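About Jesley

Jesley sells tablecloths. We have been told by people with marketing degrees that we should say we sell gathering, or warmth, or the feeling of a long lunch. You can have a long lunch on a bare table. We've done it, and the table had a ring on it afterward, and there was a conversation about who put it there. That conversation was more or less our business plan.

There were two of us at the start: Weronika Gajewski, who had spent her twenties buying fabric for a hotel supplier called Trastex, and Ruairí Mac Suibhne, who had spent his washing dishes in places that bought from it. Between us we knew what a tablecloth costs and what people do to it. The first Jesley order was for a restaurant named Drinetetti, which wanted red-and-white check on every table and wanted it by April. We made the date. We also hemmed every cloth four inches too long, so for one spring the diners of Drinetetti ate with fabric in their laps and assumed it was a style. The owner kept them and asked for more at the same length. They are still in the catalog as the Long Drop, and we still get compliments.

We are at number 122, up the stairs, over a shop that cuts keys. Downstairs there's a buzzer with our name on it, which works if you lean. The front room has the cutting bench and the back room has the big table, where everything gets laid out full size before we agree to put our name on it. A pattern that looks charming on a folded swatch can look like a headache once there's six feet of it, and it's better to have the headache here.

We carry 28 patterns. That includes five stripes, a lemon print we were talked into, one plain white for people getting married, and a gray linen that photographs beautifully and sells to architects. The rest are checks. We have tried to be interested in other things. 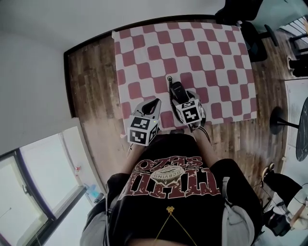 Weronika Gajewski
Co-founder, patterns and complaints

The check people ask me about most is the one with the rounded squares. A standard picnic check is all hard corners, and it tends to shout. Ours has the corners taken off and the red turned down to something dustier, so the whole cloth sits back a little and lets you look at your dinner. It took me most of a year to get that red. The early versions were brick, then ham, then a shade Ruairí called "school gym" and wouldn't have in the building.

Getting the rows straight is the other half of it. If a check is printed or woven even slightly off, you don't notice until you set it square on a rectangular table, and then you don't notice anything else for the whole meal. I've sent cloth back for this. The mill we use, Zelenák, has been very patient with me and has started enclosing a ruler with deliveries. I choose to take that as a gift.

People also ask what's supposed to go on the table once the cloth is down. I don't know. Plates are traditional. At home mine gets mail, a bowl of onions, whatever was in my pockets, and anything with a coiled cord, which always wants more room than it needs. I like a cloth that can take a bit of clutter without looking as if something has gone wrong. Small checks are good at this. Plain white is terrible at it, and if you own one you know exactly where your last three coffees went.

How we work

We cut to order, mostly. You give us the length and width of your table and how much drop you want over the sides, and we do the adding up. Please measure the table. Do not measure the old tablecloth, which has been shrinking quietly for years and is not a reliable witness. If your table has rounded corners, tell us and we'll curve the hem to follow. If it's an oval, send a paper template. If it's some other shape, call, and have a chair nearby.

Hems are double-folded and the corners are mitered unless you ask otherwise. Nobody has asked otherwise. Leftover strips become napkins, and what's left over from the napkins becomes the little swatches we mail out, so if your swatch is a peculiar shape, that's the reason.

Last winter we cut our cloth number 1000. There was a plan to frame it. It went out in the regular mail to a customer who had paid for it, and by the time anyone checked the order book it was presumably under a casserole somewhere. We framed the packing slip.

What we don't do

We don't do wipe-clean. We've got nothing against it, we just don't know how to sew it. We don't do runners, either – a runner is a tablecloth that gave up – although Ruairí would like it recorded that he disagrees and has drawn several.

We don't do rush jobs, with the single exception of funerals, for which there is no extra charge.

Stains

We will answer any question about stains. Send it in with the pattern name, what was spilled, and how long ago, and please tell the truth about how long ago. Red wine on a red check is rarely the emergency it feels like. Candle wax needs patience and the dull side of a knife. Turmeric is for life, and we suggest moving the fruit bowl.

Coming to see us

You can visit most mornings, though it helps to write first so somebody can clear a place to sit. Bring your measurements, and bring a paint chip or a cushion if you're trying to match something. There is tea. It will be served on one of our cloths and you will be watched.

Page last updated July 2022

Shared 28 times | 2 comments

Contact | Swatches | Returns | © Jesley Table Linens | Back to top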